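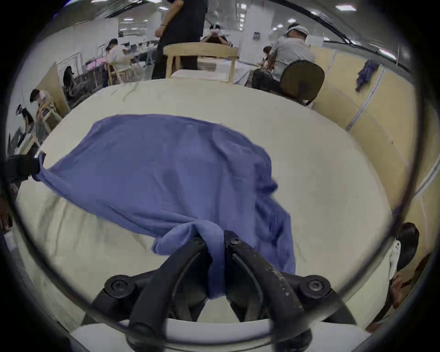 Water softening on the Flilham side of the supply zone: notes for members

Several households in Flilham have written in since the supply was switched over to the Wiltley borehole in August, most of them with the same complaint. Kettles fur up within a fortnight, shower heads spray sideways, and towels dry stiff. The cause is ordinary hardness. The old reservoir water was moderately soft. The Wiltley source passes through chalk and comes out at 300 milligrams per litre, measured as calcium carbonate, and this puts it in the very hard class.

Hard water is safe to drink and the calcium in it does no harm. The trouble is confined to heating and washing. When the water is heated, dissolved calcium bicarbonate breaks down and leaves solid carbonate behind, mostly on the hottest surface available. In a kettle that is the element or base plate. In a combination boiler it is the secondary heat exchanger, where even a thin layer slows the transfer of heat and narrows the waterways. The first sign is usually hot water that runs warm, then cool, then warm again while the tap is left open.

Washing is affected in a different way. Soap reacts with calcium to form an insoluble scum, and that scum settles in the fibres of cotton and linen. Modern powders contain builders to bind the calcium first, but the dose on the packet depends on the hardness band. Anyone still using the soft-water dose will be underdosing. Liquids generally contain less builder than powders and may do less well here. Fabric conditioner hides the stiffness and also reduces how much water a towel will take up, so we suggest correcting the powder dose before buying any.

Towels that have already gone stiff can usually be recovered. Wash them once at 60 degrees with the full hard-water dose and no conditioner, leave plenty of room in the drum, and run an extra rinse. Line drying in still air makes stiffness worse whatever the water. A good shake before hanging helps.

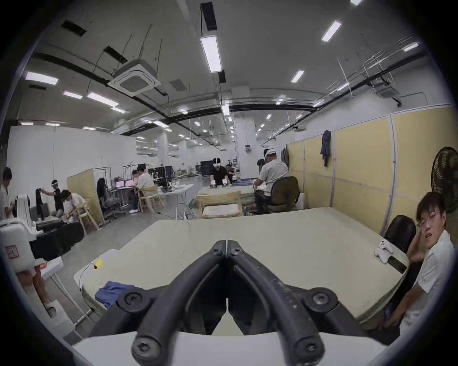

One reader in Brilham writes that none of this justifies the price of a softener, and that a jug of citric acid solution every month has kept a boiler-fed shower and two kettles clear for years. The same reader asks why we keep printing advice that ends in a plumber's bill.

It is a fair objection as far as kettles and shower heads go. Citric acid is cheap and works well on anything that can be filled, soaked and emptied. Use it cold or lukewarm, as strong hot solutions can deposit calcium citrate, and this is harder to shift than the original scale. It should not be left on natural stone, enamel or plated taps. It does nothing for the inside of a heat exchanger unless an engineer circulates a descaling product through it with the boiler isolated.

For the whole house, the established method is ion exchange. Water passes through a bed of resin that gives up sodium and takes in calcium and magnesium. When the resin is exhausted it is flushed with brine and the hardness goes down the drain. The Manninen unit fitted at the Flilham hall is metered, so it regenerates by volume used and skips the cycle when the hall is shut. Its display shows 2215 litres between regenerations at our hardness setting. 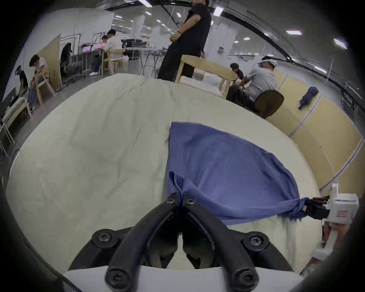

The setting matters more than most owners expect. A softener installed before the changeover will still be set for the old supply unless someone has altered it, and will let hard water through for the latter part of every cycle. Check the figure on the control head against 300. Some units want German degrees or parts per million, so read the manual before typing anything in – parts per million is the same number as milligrams per litre, German degrees is not.

Salt should cover the water line in the cabinet at all times in older tanks. Block-salt units take 2 blocks side by side. If the level has not dropped in a month of normal use, suspect a salt bridge or a blocked injector.

Keep one unsoftened tap in the kitchen for drinking and for making up infant feeds. Test strips are available at the hall desk. Dip, wait for the time given on the tube, and compare in daylight.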